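Caring for Glazed Tableware: A Guide for Residents and Kitchen Staff

Sinmont Residence, Household Services
Issued Thursday, June 2, 2022

Purpose

This guide sets out the accepted method for washing, inspecting and storing the glazed bowls used in the apartment kitchens and in the ground-floor dining room. It replaces the one-page notice that was posted beside the sinks in February. Residents who bring their own tableware may follow the same method, but are asked to check the maker's instructions first.

The guide applies to small bowls, side dishes and dipping dishes. Serving platters and baking dishes are covered separately in the kitchen binder.

What you will need

A plastic dish tub or a sink fitted with a rubber mat
Mild liquid dish soap
A soft sponge with no scouring layer
Baking soda
A small bowl or cup for mixing paste
Two clean cotton dish towels
Felt or paper separators
A drying rack with coated prongs

Steel wool, powdered cleansers containing grit and metal scrapers must not be used on glazed pieces at any time. They leave fine scratches that hold food color, and the damage cannot be polished out.

Before washing

Remove rings and bracelets. A stone setting will mark a glaze as readily as a fork will.

Scrape leftover food into the compost pail with a rubber spatula. Do not knock the bowl against the side of the pail. Most of the chips reported to Household Services are on the rim, and a good number of them are traced to this habit.

Allow any bowl that has held hot soup or has come from the microwave to reach room temperature before it goes into water. Sudden cooling can cause crazing, a net of very fine cracks in the glaze. A crazed bowl may look sound for months, but it takes in moisture and odors and should no longer be used for food.

Bowls that have held rice, oatmeal or egg may be soaked in lukewarm water for up to 2 hours. Overnight soaking is not permitted. Many of the bowls have an unglazed ring on the foot, and the clay there will draw in water if it is left standing.

Washing by hand

1. Place the rubber mat in the sink, or set the dish tub on a level counter. Fill with warm water and add a small amount of soap.

2. Wash bowls one at a time. Do not lower a stack into the water.

3. Hold the bowl by its outer wall with one hand and wipe the inside with the sponge, working from the center outward. Turn the bowl as you go.

4. Wipe the rim separately, inside and out. Lip balm, oil and tea residue collect there and are easily missed.

5. Turn the bowl over and wipe the foot. If the unglazed ring has darkened, scrub it with a soft brush and plain water.

6. Rinse under running water of the same temperature as the wash water.

7. Set the bowl on the drying rack at an angle so that water runs off the foot. Bowls should not touch one another on the rack.

Change the wash water when it becomes cloudy or when a film of grease is visible on the surface.

Using the dishwasher

The pale everyday bowls may be washed in the dishwasher on the upper rack. Choose the normal or light cycle and turn off heated drying where the machine allows it. Load the bowls so that each one faces the spray and has clear space on both sides. A bowl that rocks when the rack is pushed in will rock throughout the cycle.

Bowls with metallic trim, hand-painted decoration over the glaze, or any visible repair must be washed by hand.

Residents of the Skirkono wing should note that the water supply there is harder than in the rest of the building. Rinse aid should be kept topped up in those machines. Without it, a chalky film builds up on glossy surfaces and is sometimes mistaken for wear.

Removing marks and stains

Gray lines inside a bowl are generally metal deposits left by spoons and forks. They sit on top of the glaze and can be removed.

1. Mix baking soda with a few drops of water until it forms a thick paste.

2. Spread the paste over the mark with a fingertip and leave it for 9 minutes.

3. Rub lightly with a damp cloth in small circles. Do not press hard.

4. Rinse, dry and check the result by daylight. Repeat once if needed.

Tea and coffee stains respond to the same treatment. For a stain that remains after two attempts, fill the bowl with warm water, add a spoonful of baking soda, and let it stand for an hour before washing as usual. Chlorine bleach should not be used on any piece intended for food.

Mineral film is treated differently. Wipe the bowl with a cloth dampened with white vinegar, wait one minute and rinse thoroughly. Vinegar should not be left to stand in a bowl with an overglaze pattern, as acid can dull the colors.

Drying and inspection

Dry each bowl by hand with a cotton towel, even when it has been on the rack for some time. Drying is also the point at which each piece is inspected, and staff are asked to allow time for it.

Set the bowl by itself on a clear, plain surface under a steady light. A matte tabletop in a neutral color serves well. A patterned cloth makes it difficult to judge the edge. Look down into the bowl first, then lower your head and look across the rim from the side.

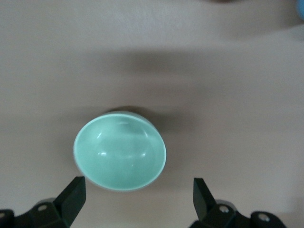 On a glossy glaze, the reflections of the lamp should have clean edges and should slide smoothly along the wall as the bowl is turned. A reflection that breaks up or turns dull in one place points to a scratch, a patch of film or worn glaze. Clean the spot once more before deciding which it is.

Run a dry fingertip slowly around the rim. A light-colored rim can hide a small chip from the eye, though the finger will find it. If a rough spot is felt, stop at once and set the piece aside, as broken glaze is sharp enough to cut.

Finally, hold the bowl on your open palm and tap the wall gently with a knuckle. A sound bowl gives a short, clear note. A flat or buzzing note suggests a crack, including one that cannot yet be seen.

Pieces that fail any of these checks are to be placed in the gray bin marked Household Services. Please do not return them to the shelf with a note, and do not repair them with household glue. Glued pieces are not safe for hot food and tend to come apart in the wash.

Storage

Bowls must be fully dry before they are put away. Where time allows, leave them upside down on a towel for an hour after hand drying so that the foot ring can release any remaining moisture.

Stack bowls of the same size and shape only, in stacks no higher than six. Place a felt or paper separator between each pair. The unglazed foot of one bowl is rough enough to scratch the inside of the bowl beneath it, and the separator prevents this.

Store stacks on a shelf between waist and shoulder height. Lift bowls out from the top of the stack with both hands. Sliding a stack along the shelf grinds the lowest foot against the surface and should be avoided.

Bowls being put away for a season should be wrapped singly in plain paper and packed on edge in a divided carton. Newspaper is not suitable, as the ink can transfer to the unglazed clay. Label the carton on the top and on one side.

Replacements and supplies

The dining room holds 450 small bowls, of which 300 are in regular rotation. The remainder are kept in the basement storeroom and are released on request. Replacement bowls are supplied by Bamex in the standard shape. Items from the older Fukuda set are no longer reordered, and departments still using them are asked to keep them separate, since their slightly wider foot does not nest safely with the newer bowls.

Felt separators, sponges and rubber mats are available from the supply closet on the ground floor. Requests for more than one carton of bowls should be made in writing and should state the kitchen, the size needed and the date by which the pieces are required.

New bowls are to be washed once by hand and inspected as described above before their first use. Remove adhesive labels by soaking in warm soapy water, and lift any remaining glue with a little cooking oil on a cloth. Wash again with soap afterward.

Questions about this guide may be left at the Household Services desk during regular office hours.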